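Plemero Reach Planner
Motion planning for tight spaces

Most planners look great in an open cell. Put the arm inside a box full of wires and the demo tends to get shorter. We sell Plemero for that second job, and we'd like you to doubt us until you've run it on your own parts.

Plemero takes a CAD model or a depth scan and plans the gripper's path in and out. It treats cables as soft obstacles with a margin you set. It does not predict where a loose cable will go once something pulls on it. We haven't seen a product that does this well, including the ones that say so.

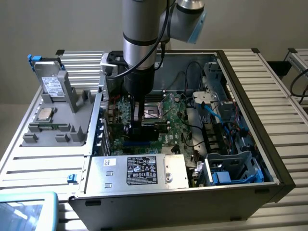
Desktop tower job: gripper inside the case, next to the empty processor socket. Hard drive and processor in the fixture at left.

In our own tests we ran 1,156 planning requests on used desktop cases. Plemero gave up on 183 of them and said so in the log. A refused plan costs you a few seconds. A bad one costs you a motherboard.

What you get
Planner and log viewer
Connectors for Dedow and Birkett controllers
300 sample plans, failures included
3 seats

Not included
Grasp selection, vision, force control

"Bring your ugliest part to the trial," says Arvid Solheim, product lead. "The clean ones prove nothing."

Request a trial license
Release notes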